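My Year in Small Claims
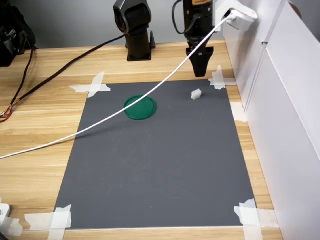 A green lid and a small white block on a gray mat, taped at the corners.

I never planned on becoming the person my friends call about small claims court, but one unpaid bill will do that to you. Mine was for $2096, owed by an outfit called Prismont that had ordered a set of display stands from my shop in Dandlow and then went very quiet. I sent emails. I left voicemails. I got one reply, in October, saying the invoice was "with accounts," and that was it!

So I filed. In our county the limit for a business like mine is $3000, and you don't need a lawyer, which suited me fine (the one I called wanted more than the bill was worth just to read the file). The form was four pages long and I messed up page two, where you have to put the other side's legal name. Prismont turned out to be a trade name – the company behind it was Gisix, and I had to go back and start over.

My hearing was at 8:30 in the morning and I was out by 9:15. The judge wanted the signed order, the delivery receipt and the dates, in that order, and she had no interest at all in my very long speech about manners. I'd practiced it in the car, too.

With costs, the judgment came to $2202. Collecting it was a whole other job, and I'll get to the bank levy paperwork next month. If you're about to file, look up that legal name first, and bring three copies of everything, stapled. The clerk's copier was out of order both times I went.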